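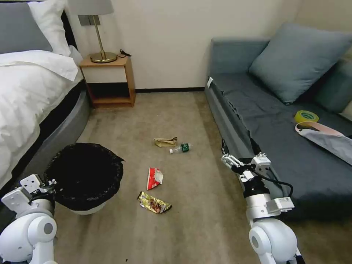

BELBRIDGE, Oct 27, 2020
By Karam Guest Housing, Furnished Rooms Office
Filed under: Resident Handbook > Room Care
Shares: 7 | Comments: 2

Section 7. Clearing the Bedroom Floor and Changing the Bin Liner

This section applies to all furnished bedrooms at Plester House and Grusevley House that are fitted with a bed, a sofa bed and wall-to-wall carpet. The floor is to be cleared before any vacuuming, before the sofa bed is opened, and before the room is handed back at the end of a stay.

Before you start

Switch on the lamp at the nightstand if the daylight is poor. Wrappers and bottle caps are easily missed on light carpet. If the duvet hangs over the side of the bed, fold it back onto the mattress so that the edge of the carpet can be checked.

Picking up litter

1. Place the bin within reach of the area to be cleared. A position near the foot of the bed leaves the walkway open on the sofa side.

2. Check that the liner is folded over the rim on all sides. A liner that has slipped inside the bin should be pulled up and refolded before anything is dropped in.

3. Begin at the wall and work back toward the bin. Pick up large items first, such as paper bags and drink bottles.

4. Check each plastic bottle for remaining liquid. Empty it in the bathroom sink, replace the cap, and set the bottle aside for the recycling point on your floor.

5. Flatten clean paper bags and place them with the bottles. Paper that is greasy or stained belongs in the bin.

6. Collect snack wrappers and foil last. Fold each one inward over any crumbs before lifting it — loose crumbs are difficult to remove from the pile by hand.

7. Look along the base of the bed and the front of the sofa bed, then run a hand along the baseboard for small scraps.

CAUTION: Do not pick up broken glass or sharp metal with bare hands. Leave it in place, close the door, and report it to the Furnished Rooms Office.

CAUTION: Do not open the sofa bed over litter. Items caught beneath the mechanism can mark the carpet and damage the fabric.

Changing the liner

1. Lift the folded edge away from the rim and gather it at the top. Tie it firmly.

2. Raise the bag straight up. If it holds, turn the bin on its side and slide the bag out.

3. Wipe the inside of the bin with a damp cloth and let it dry.

4. Fit a new liner and fold the edge down evenly. Some overhang on the outside is acceptable.

Note: Bins in furnished bedrooms are intended for dry waste only. Food scraps are to be taken to the kitchen bin on the same day.

Note: Replacement liners are kept at the front desk in rolls. Residents may request one roll at a time.

Finishing the room

Return the bin to its usual place, straighten the duvet, and coil any loose cable on the nightstand so that it does not hang to the floor. Vacuuming is covered in Section 8. The carpet cleaning schedule for December will be posted at both houses.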